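Sterkidik project: progress report for November
Prepared for the Vukčević fund

It has been a lively month, and we're pleased with where we've ended up, even though the headline item is a fault. The two-arm sorting cell stopped dead in the second week and we lost 4 working days to it. We now understand why, and the fix has made the whole rig better than it was before.

What went wrong

The right arm began to drop its grip partway through a lift. At first it happened so rarely that we blamed the fruit (the artificial peaches are lumpy and awkward to hold). Then it happened twice in one morning, and on the second drop the gripper snapped fully open while the arm was still moving. The left arm carried on as if all was well and came within a hand's width of its partner before the operator hit the stop button. No one was hurt and nothing was bent, but two arms moving on different ideas of what is going on is exactly what the cell is meant to prevent, so we logged it as a safety matter and shut down.

What we found

The Jorix controller was losing contact with the right gripper for very short spells. When the link came back, the gripper reset itself, and its reset position was open. We traced the dropouts to a worn connector on the gripper cable, which had been tugged a little on every long reach. Worse, our own software treated a short silence as normal and never told the left arm. That part was our mistake, and we're glad to have caught it at this stage – the Zemumance trial would have been a poor place to learn it.

What we changed

The connector has been replaced. A gripper that loses contact now holds its last position, and both arms stop together. We pulled the plug on purpose in 78 different arm positions and got a clean stop every time, which had the whole room cheering by the end.

Back at work

We restarted with the simplest task we have, one peach and one basket, at reduced speed.

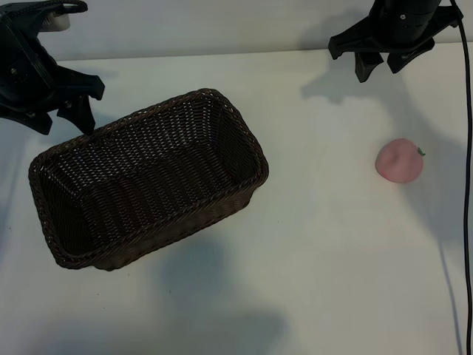 Snežana Jurić asked whether holding the last position is always the safer choice, given that a person might need to free a trapped finger while the power is still on. She is right to press us on it. We have added a release button at the operator's side and will test it with the arms stopped before we go back to full speed.

Next month

We plan 300 lifts at reduced speed, then the same again at full speed if there are no unexplained stops. The cable on the right still needs a better route, and we have a couple of clip designs to try. The trial date moves back by 2 weeks. The budget is unchanged, as the spare parts came out of the repairs line.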